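Prandeter 3 is out Thursday, and it finally talks to Windows

Chathurika Debnath has 14 tabs open and a cold coffee when I ring, a bit after 8 in the morning Melbourne time. She apologises for the typing. Keeps typing.

Debnath wrote the first version of Prandeter, the clipboard and notes syncing app, for herself. Mac only, menu bar only, no settings screen. "You had to edit a text file to change the shortcut," she says. "People still email me asking for the text file back."

It's a two-person outfit now. Ikhsan Halim came on to do the Windows port, which was meant to take a winter and took a good deal longer. Version 3 goes out Thursday with both desktops supported, an Android beta, and no iPhone app yet (more on that below).

So why did Windows take so long? "Clipboard history," Debnath says. "On the Mac you poll it, it's ugly, but it's predictable. On Windows every second program puts six formats on the clipboard and half of them are junk. Ikhsan had a spreadsheet. Copy one cell, and look at what you get."

Halim, who joins us on the line from the other side of the office, reckons the spreadsheet was the fun part. The hard bit was deciding what to throw away. "If someone copies a table they might want a table, they might want the words. We were guessing wrong a lot. So now it keeps both and asks you on paste. Hold shift for plain."

Sync is the other big change. Older versions went through a shared folder, whichever service you already had. Version 3 goes straight between machines on the same network and only falls back to a relay when it can't. Text only over the relay, up to 709 KB an item. I ask where that number comes from. Long pause. "It was a test value," she says. "Then it was in the docs. Then it was in the licence page. It's going to be the number forever."

Everything's encrypted on the device, and the keys don't leave it. Lose all your machines at once and your history is gone. She's had complaints about that in the beta and isn't budging. "I don't want to be able to read your passwords. I know you're copying passwords. Everyone is."

Anything copied out of a password manager is meant to be skipped. Halim says it works with the ones that flag their entries properly and there's an ignore list for teh rest.

The beta had 1,526 people in it by February. The bug tracker hit 354 open reports at its worst, and Debnath closed a lot of them by hand over the summer break. Plenty were duplicates. One was a bloke whose keyboard had a stuck C.
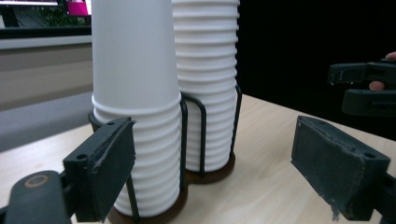
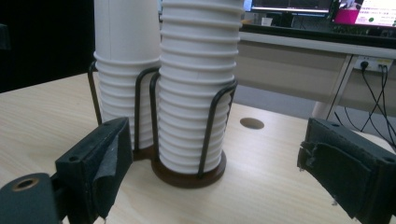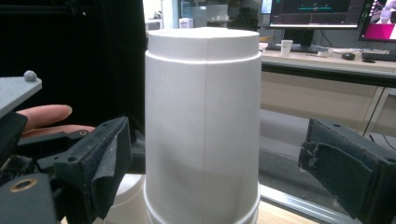

White paper cups.

On the iPhone question she's blunt. "I can't watch the clipboard in the background there, so I'd be selling you an app you have to open every time. I don't want to sell that." A share sheet extension might happen. Might. Halim has a prototype and she hasn't looked at it, which he mentions twice.

Pricing stays as a one-off purchase, with the upgrade free if you bought version 2 in the past year. No subscription. I push a bit on how the relay gets paid for and she says it's cheap, text is small, and if it stops being cheap she'll write to everyone and say so.

After that, a Linux build, which Halim wants and Debnath describes as "his weekend problem". Search needs work aswell. At the moment it only finds whole words, so looking for "invoi" gets you nothing. Fix is half written.

Then her other phone goes and she has to take it. Download should be up by lunchtime.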